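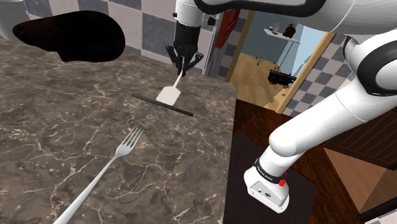 # When a Health Savings Account Can Do Double Duty

Most people who open a health savings account treat it like a checking account for the doctor's office. Money goes in with each paycheck and comes out at the pharmacy. Amarachi Akande did it that way for years before she started leaving the balance alone.

"I had 2,000 dollars in there and I was paying for contact lenses with it," she says. "I could cover those out of my regular budget. So I did."

An HSA is open to you only if you're covered by a qualifying high-deductible health plan and have no other disqualifying coverage. Contributions are generally deductible on your federal return, or come out of your pay before tax if your employer runs them through payroll. Growth inside the account isn't taxed. Withdrawals are tax-free when they pay for qualified medical expenses.

There is no deadline for spending the money. What you don't use this year stays in the account, and it goes with you if you change jobs. A flexible spending account works differently, and people mix up the two all the time.

## Paying now, claiming later

You don't have to reimburse yourself in the year you get the bill. If you pay a 500-dollar dental bill from your own pocket today, you can take that amount out of the HSA years later, tax-free, as long as the account was already open when you had the work done and you didn't deduct the expense or get paid back some other way.

The catch is paperwork. Modupe Dauda, a tax preparer at Zelleck, tells her clients to scan every receipt and keep the insurer's statement with it – thermal paper fades, and a blank slip proves nothing.

## After 65

Once you turn 65, you can take money out for any purpose without the 20 percent penalty that applies to younger savers. You'll owe ordinary income tax on anything that isn't a medical expense, much as you would with a traditional IRA.

Medicare brings one wrinkle. You can't contribute for any month you're enrolled, and if you sign up late, Part A coverage can reach back as far as six months. Ibrahim Garba kept his payroll contributions going until the August he enrolled and had to withdraw the excess.

## Check the fees

Some providers charge a monthly fee, and some make you hold a minimum in cash before you can invest the rest. Akande's first account charged 3 dollars a month. She moved the balance by direct transfer to another provider, and the paperwork took her 8 days.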